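Duslow method

The Duslow method is a way of teaching robot arms to handle small objects by showing them many demonstrations recorded from a camera that rides on the wrist, close to the gripper. It takes its name from the Duslow workshop, where it was first tried out, and it is most closely associated with the researcher Danai Galanis, who wrote the first full account of it and who has kept patiently revising it ever since.

Background

Earlier work in the same workshop had relied on a single camera fixed high above the table. It gave a fine, steady view of everything until the moment the arm reached down, at which point the arm itself covered up whatever it was about to pick up. Galanis and her colleagues spent a good part of one winter moving that camera from place to place before they gave up and put a small one on the wrist instead. The picture it gave moved a great deal and was often blurry, but the fingertips and the object between them were nearly always in it, and that was what the learning program seemed to need most.

How it works

A person guides the arm through a task from start to finish while the wrist camera records and the joint positions are logged alongside. In the original study 3000 of these demonstrations were gathered, each one lasting 22 seconds or less. A program called Trendine then lines up the pictures with the movements and learns to guess the next small motion from the latest view. It is given no map of the table and no list of the objects on it.

One feature that newcomers often find surprising is that clumsy demonstrations are kept. If the person misses a block, backs off and tries again, the whole thing goes into the training set, so that the arm has some idea of how to get itself out of trouble later on. Galanis has described this as the part of the work she would least like to give up, although it makes for slow going when the recordings are checked by hand.

Tasks with small blocks

Colored blocks became the usual test objects early on, being cheap, easy to tell apart and pleasant to work with on a long afternoon. They ask a good deal of a gripper all the same, for a block that sits close to its neighbors leaves very little room for a finger on either side.

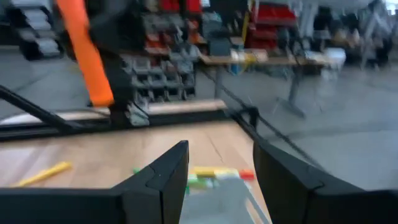
Small colored blocks on a light wooden tabletop, viewed between the gripper fingers by the wrist camera.

Results and later work

After training on the full set, the arm placed blocks correctly in more than 500 trials under the workshop's ordinary lighting. Results were weaker in the late afternoon, when low sun reached the table, and a later version known as McKinnon added recordings made at different times of day to help with this.

A follow-up project, Jostotau, is looking at whether two arms can learn from the same pool of demonstrations when each carries its own camera. Its first report, circulated in July, dealt mostly with keeping the two sets of recordings in step with each other.

See also

Imitation learning
Robot grasping
Visual servoing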